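Section 4: Oiling and waxing your table top

If you've made it this far you've got the legs bolted on, the top is level and you're itching to eat off the thing. Hold on one more evening! The Peswood tops leave my shop with a single light coat of oil, enough to get them through the trip to your house and no more. The real finish is your job, and I promise it's the nice part.

I've done 212 of these tops now and I still put the radio on and take my time. Lợi Mạch, who shares the shop with me, does his in half the time and they look just as good, so don't worry if you're the quick type.

What you need

The tin of Rozīte hard oil from the box (it's under the foam, people miss it). The small tub of Grilley paste wax. Sandpaper, 200 grit, two sheets. Four or five clean cotton rags - old T-shirts are perfect, old towels leave fluff all over the place. Gloves if you have them.

Steps

1. Wipe the whole top with a barely damp rag and let it dry. You'll feel the grain come up a little and go rough under your hand. Good, we want that now and not after the oil.

2. Sand lightly with the 200 grit, always along the grain. Two or three passes is plenty. Go easy at the corners, where it's very easy to round things over more than you meant to.

3. Brush off the dust, then wipe with a dry rag. Do the underside of the edge too, it collects more than you'd think.

4. Stir the oil (don't shake it, you'll get bubbles) and pour a puddle the size of a coffee saucer in the middle of the top. Spread it outward with a rag until everything has a thin, even shine.

5. Wait 20 minutes. Make a coffee. Then wipe off every bit that hasn't soaked in. I mean really wipe, with a fresh rag, until it squeaks a bit.

6. Leave it overnight, then do steps 4 and 5 again. The second coat takes far less oil than the first, so start with a smaller puddle.

7. After 6 days, rub on the wax in small circles, let it haze over and buff along the grain.

CAUTION: Oily rags can catch fire on their own if you leave them in a heap. Lay them flat outside to dry or drop them in a bucket of water, and do it right away. Please don't skip this one.

NOTE: In a damp August the oil can stay tacky for days. Open a window, leave it alone and don't add more. Latifa Filali wrote to me from Bakodthorpe after hers sat sticky for most of a week, and all it needed was a dry rag and some patience.

NOTE: The tin holds 700 ml, and the two coats will use almost half. Press the lid down hard and keep the rest for touch-ups.

Living with it

You can set light things on the table after a day or so, but keep water and hot dishes off until the wax is on. After that, plates and spoons and everyday stuff are fine. For hot pans use a trivet, always. If you get a pale ring from a mug, rub a drop of oil into it with your finger, wait ten minutes and wipe. Stubborn ones need a quick touch of the sandpaper first.

I re-wax mine twice a year. Heino Petrauskas swears by once, and his table has been through three kids, so pick whichever suits you.

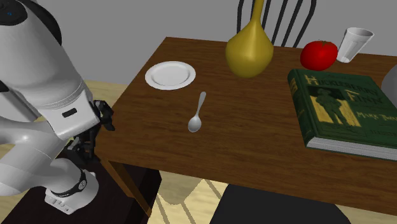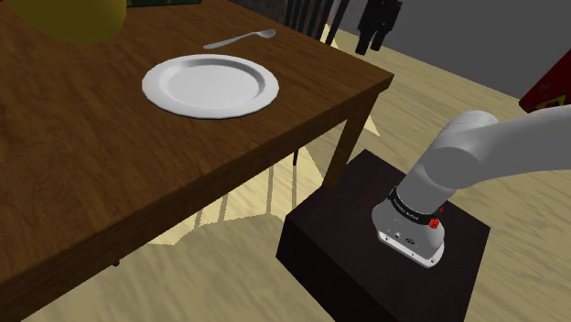

Fig. 4. Wooden table tops in a brown tone.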